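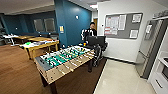 Dec 15, 2025 - broadcast desk notebook, Suvcombe

Code compliance logging, second round. Reran the Grillstead talk radio recordings against the draft broadcasting code, the version with the new wording on paid political content. 80 clips in the set, same as last time. The old checker flagged 20 of them. The new one flagged 60, far too many to hand to a person for review.

Went through the first batch of flags by ear. Most come from the sponsor rule. The draft says a sponsor must be named "at or near" the start, and the checker treats anything after seven seconds as late. Station idents run longer than that on Grillstead in the mornings, so every sponsored item after an ident fails. Moved the zero point to the end of the ident. Have not rerun the full set yet.
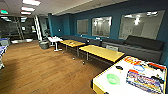 Lounge, bench side.

Second problem is the right-of-reply rule. The code in force gives a deadline for airing a reply. The draft leaves it to "a reasonable time", and I had left the old deadline in the config file. Took it out. Those clips now go to a separate list marked "unclear" and don't count as pass or fail. Same for the two call-in segments where the caller talks over the host - the transcript is no good there and the speaker labels swap halfway through.

Havlíček export still drops accents in the speaker field. Names come out with question marks and then don't match the guest register. Patched by hand for this set. Needs a proper fix before January. 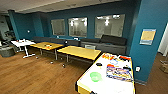
Lounge, air hockey table and the yellow tables.

Disk note: raw audio is on the Nunby share, under the draft code folder. Do not use the copy in the old folder, it has the wrong timestamps.

Sent the flag list over for comment before changing anything else. 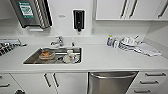 Reply from Grillstead was that the draft may be reworded again before it is adopted, and that they would like both rule sets kept side by side, with the version printed on every report. Fine by me. Added a version column, left it blank for the old runs.

To do: rerun all 80 with the new zero point, fix the export, ask which ident list is current.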